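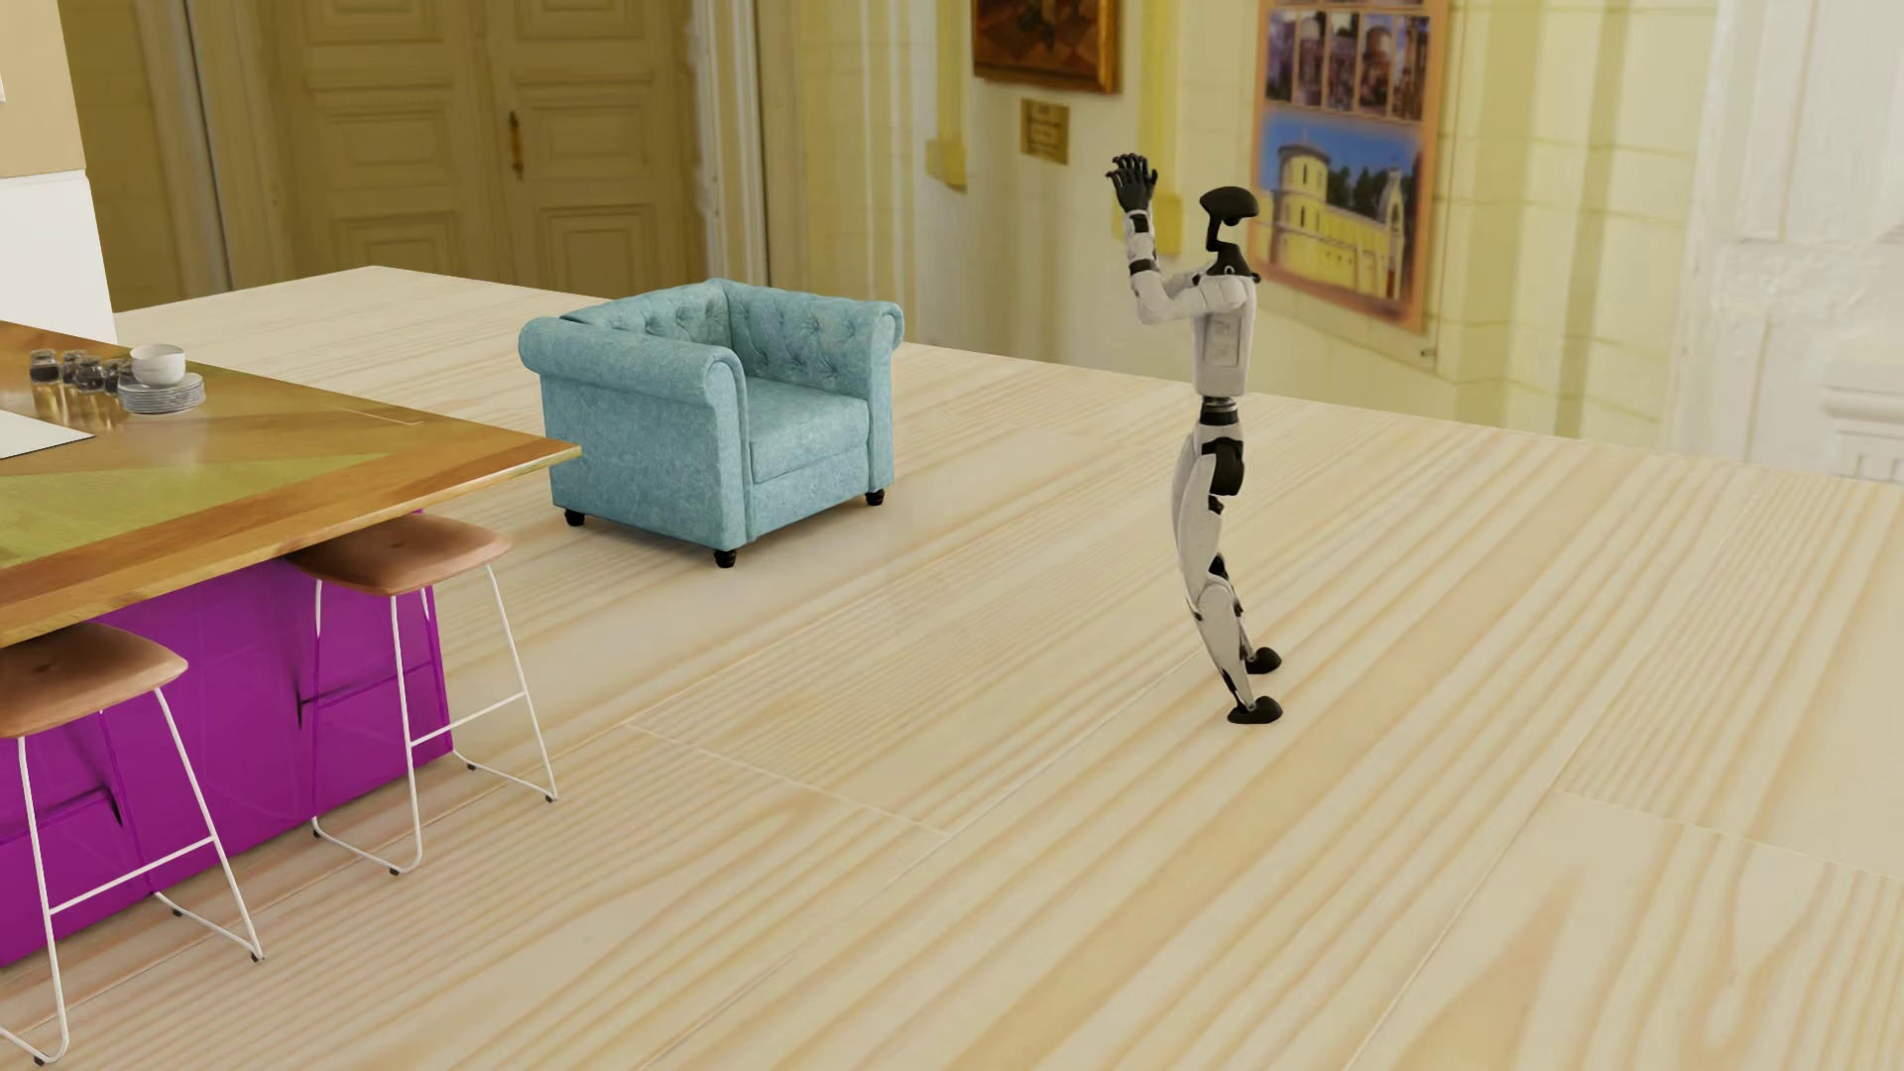 ## Why do people ring bells on the shortest day?

In many places with cold winters, people hold a festival near the winter solstice. The solstice is the day with the least daylight in the whole year. North of the equator it comes in December. After that, each day gets a tiny bit longer until June.

Heltside is a small town in a valley, and it has a solstice festival called Clumby. Children there get the afternoon off school.

### How did it start?

The oldest record of Clumby is a line in a town account book from 1566. It says that the town paid for candles and rope "for the Clumby bells." The book doesn't explain what the bells were for. People must have known already, so the festival is probably older than the book.

One old story says shepherds rang bells so that sheep and people could find their way home in the dark. Another story says the noise woke up the sun. Historians can't tell which story came first. Both were written down long after the festival began.

### What happens at Clumby?

The festival starts at three o'clock, when the sun is already low. People meet at the bottom of Mottram Hill. Everyone brings a bell. It can be a big brass one, a bicycle bell, or a jingle bell sewn on a mitten.

Then they walk up the hill. There are 192 steps cut into the steepest part, and by custom no one rings a bell until they have passed the last one. Little kids find this hard. Many of them stuff a sock inside the bell so it stays quiet.

At the top, the oldest person there rings first. Then the youngest person who can hold a bell rings, and after that everybody joins in. The ringing goes on until the sun has set.

### What do people eat?

The main food is a flat, round bun with caraway seeds. Caraway tastes a little like licorice. Each bun has a cross cut in the top so it can be torn into four pieces. You keep one piece and give the other three away. There is also hot apple juice and a thick pea soup.

### Has it always been the same?

No. Long ago only grown men climbed the hill. Women and children waited at the bottom with the soup. That changed little by little, and now whole families go up together.

The festival also stopped for a while. A fire burned much of the town, and for several winters people were too busy rebuilding. When Clumby came back, the singing that used to come before the climb had been dropped. Only two of the old songs are still known.

### Words to know

**Solstice:** the day with the most or the least daylight in the year.

**Custom:** something a group of people has done the same way for a long time.

**Account book:** a book where someone writes down money that is spent and earned.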